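The Strawberry Question

Aleksandra Duda has been growing strawberries for 19 years, and she would like people to stop telling her they used to taste better.

"Used to when?" she says. "You were seven. It was hot out and somebody's aunt gave you one. Of course it tasted better."

I went to see her with a grudge of my own. I buy a box most weeks, I pay too much for it, and I eat most of it feeling let down. I had read all the usual claims: that the flavor was bred out, that small growers still have it, that the right variety will bring it back. Duda sells one of those varieties, called Korkelel, to a handful of stores near Tusholm. The sign over it says "the berry you remember." I asked whether she wrote the sign.

"The store wrote the sign," she says. "I'd have put the price on it and left it there."

She doesn't think the complaint is pure nostalgia, though she took a while to say so. A berry that has to ride in a truck needs to be firm, and for a long time firm was what growers got paid for. Flavor came along if it happened to. What she doubts is the next step, where a shopper decides that anything sold in a paper carton by a person with dirt on their hands must be the real thing.

"I've had terrible berries from nice people," she says. "I've sold a few."

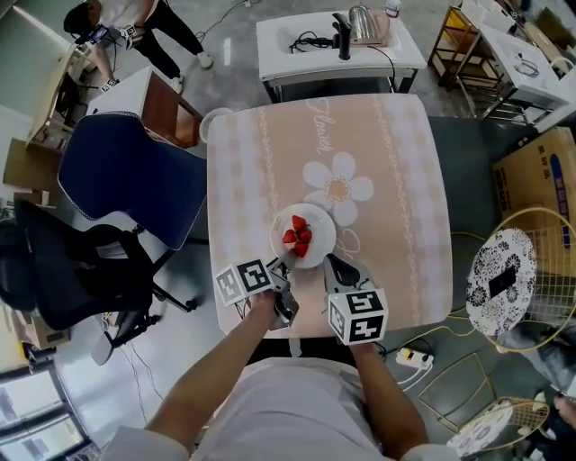

So how is a shopper supposed to pick a good box?

"Smell it," she says. "If it smells like nothing, it's going to taste like nothing. Then turn it over and look at the bottom. Everybody looks at the top, and we know everybody looks at the top."

Color she trusts less. Red tells you the berry is red. Some kinds color up early and then sit there, sour, looking finished. She looks for white shoulders under the cap, and she won't buy a box that has them, but she has also been fooled by berries that were dark all the way up. Size she ignores. Her own father believed that small ones were sweeter, and she spent a season believing it too before she gave up.

I tried the sweetness argument on her anyway, because it is everywhere now. A company called Grudent prints a sugar score on its lid, and the box I brought along had one. Duda read the lid twice and handed it back.

"Sugar's fine. But which berry did they test? There's a lot of them in there." She also thinks sugar is the wrong thing to chase. A strawberry with plenty of sugar and no acid tastes to her like wet candy. She would take a sharp one over that any day, and she suspects most people would too if the lid didn't tell them what to think.

She isn't gentle about her own trade's tests either. Two years ago she helped run a tasting at the growers' meeting in September, when there wasn't a decent local berry to be had. Ha-rang Yook, who buys produce for the Ban stores, had set it up. There were 218 slips handed out and 200 came back. Korkelel won. Duda has never used it in her selling.

"They could see which was which," she says. "Mine came with a card. The others were in a bowl."

I asked Yook about that later, by phone. "It was a friendly event," she says. "Nobody was writing a paper." She still quotes the result to customers, and she says sales were up for a while afterward. She couldn't tell me by how much.
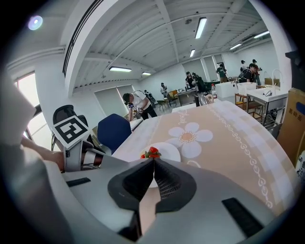

The refrigerator was where Duda and I parted ways. I let mine sit out, on the theory that cold kills the taste. She says the cold does dull it, and that the cure is to take out what you plan to eat and let it warm up on the counter for an hour. Leaving the whole box out just gets you mold sooner. She doesn't wash them until she's ready to eat, and she leaves the caps on while she does it so they don't take on water. She has no patience for the vinegar bath. "Maybe it works. I eat them too fast to find out."

I had hoped she would tell me Korkelel was worth the extra money. I asked her three different ways.

"Some weeks," she says. "If it's rained, no. Buy the cheap ones and make jam."

Would she say that to a customer standing in front of the sign?

"I have. He bought mine anyway."

She gave me a box to take home. Most of them were very good. Two were watery, and one near the bottom had a soft spot I should have caught, having been told where to look.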